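Section 4: Opening the house on your first day
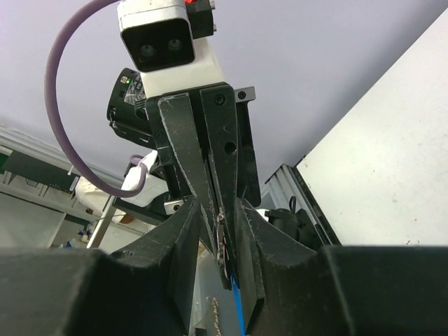 Kiri Costigan

Welcome to Kistham! Ten minutes on these steps and the place is yours.

1. Key in 484 at the box by the porch, then turn the dial left.
2. Switch on the hot water in the hall cupboard. The tank takes 18 minutes to warm up – just long enough for a cup of tea on the deck!
3. Slide the garden doors fully back until they click.

Note: the upstairs blinds share one remote, kept in the top kitchen drawer.

Caution: never run the outdoor shower with the garden tap open.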